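4. Dossier anlegen und Quellen einspielen

Gilt für Wirkau ab Fassung 2, Stand 16. Februar 2024. Wer noch mit der alten Maske arbeitet: erst umstellen, dann hier weiterlesen.

Vorab: Zugang von der Redaktion Falton freischalten lassen. Ohne Freischaltung nur Leserechte, Speichern bleibt grau.

1. Anmelden, links "Dossiers" wählen, dann "Neu". Als Typ "Abkommen / Verhandlung" nehmen. Typ "Konflikt" nur, wenn kein Vertragstext vorliegt.

2. Kurztitel eintragen. Höchstens 70 Zeichen, keine Wertung im Titel. Also "Fischereiabkommen Nordroute, Nachverhandlung" - nicht "Streit um die Nordroute".

3. Parteien zuordnen. Staaten aus der Liste, Bündnisse und Organisationen per Suchfeld. Vermittler bekommen eine eigene Rolle, bitte nicht unter Parteien ablegen. Passiert ständig.

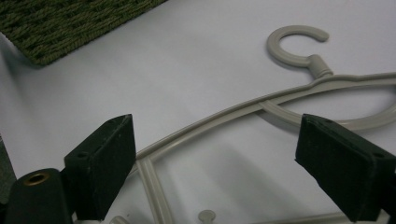 4. Phasen anlegen. Mindestens zwei, sonst zeichnet Wirkau keine Zeitleiste. Jede Phase braucht Beginn und Status (offen, ausgesetzt, abgeschlossen). Ende darf leer bleiben.

Hinweis: "Ausgesetzt" heißt, eine Seite hat das offiziell erklärt. Gerüchte und Hintergrundgespräche gehören ins Notizfeld, nicht in den Status.

5. Quellen hochladen. PDF oder reiner Text. Vertragstexte immer in der Originalsprache und, falls vorhanden, mit amtlicher Übersetzung. Arbeitsübersetzungen als solche markieren, Häkchen rechts unten.

Achtung: Gesperrte Papiere nie über den normalen Upload. Dafür gibt es den Bereich Starkholm, eigene Anmeldung. Einmal falsch hochgeladen, bleibt die Datei im Protokoll stehen, auch nach dem Löschen.

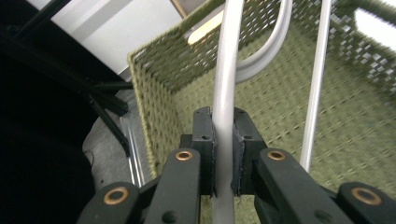

6. Einschätzung schreiben. Feld fasst 4.000 Zeichen, gut lesbar sind ungefähr 2.000. Erst Sachstand, dann Bewertung, dazwischen eine Leerzeile. Prognosen mit Zeithorizont angeben ("bis Juli"), sonst kommt der Text aus der Prüfung zurück.

7. Abgleich mit Addo starten. Addo sucht doppelte Dossiers und abweichende Schreibweisen bei Eigennamen. Treffer einzeln bestätigen. "Alle übernehmen" überschreibt auch die Rollen aus Schritt 3!

8. Speichern, dann "Zur Prüfung". Nach dem Absenden ist das Dossier gesperrt, bis die Gegenlesung druch ist.

Wenn etwas klemmt

Zeitleiste leer: Beginn fehlt bei einer Phase, oder es gibt nur eine.

Sanktionsliste wird nicht angezeigt: Verknüpfung läuft über die Partei, nicht über das Dossier. Partei öffnen, Reiter "Maßnahmen", neu laden.

Umlaute kaputt: Textdatei als UTF-8 speichern und nochmal hochladen. Alte Datei vorher entfernen, sonst liegen beide drin und Addo meldet sie als Dublette.

Rücknahme eines abgesendeten Dossiers geht nur über Falton, mit kurzer Begründung im Kommentarfeld. Weiter mit Abschnitt 5, Freigabe und Veröffentlichnug.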